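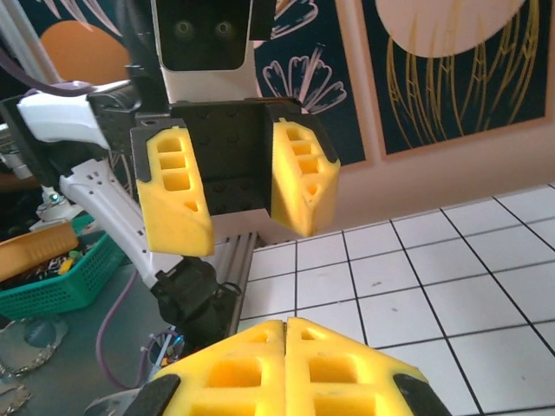 Vadico Press Office
Media Relations, Gedano

GEDANO, January – Vadico, maker of the Fukis line of kitchen drawer dividers, will open its first walk-in store at 65 Nicholas Street this month. The company has spent eight years selling by mail to people who own more spatulas than they can explain, and it would now like to meet them.

The store carries the full Fukis range in six widths, along with a new deep tray for lids. Vadico makes no claim that the tray will match any lid to its pot. It will keep the lids upright while the search goes on.

Customers may bring in the contents of one drawer, in a bag or a box, and sort them at the long table by the window. Staff will suggest a layout and stay quiet about the takeout menus. The service is free and takes almost 55 minutes, longer if batteries are involved.

Dividers can be cut to size while customers wait. Offcuts go in a bin by the door and are free to anyone with a plan for them, or without one.

Doors open at 8 a.m. Parking is behind the building, and returns are accepted with or without crumbs.

Press contact: Vadico Press Office, Nicholas Street, Gedano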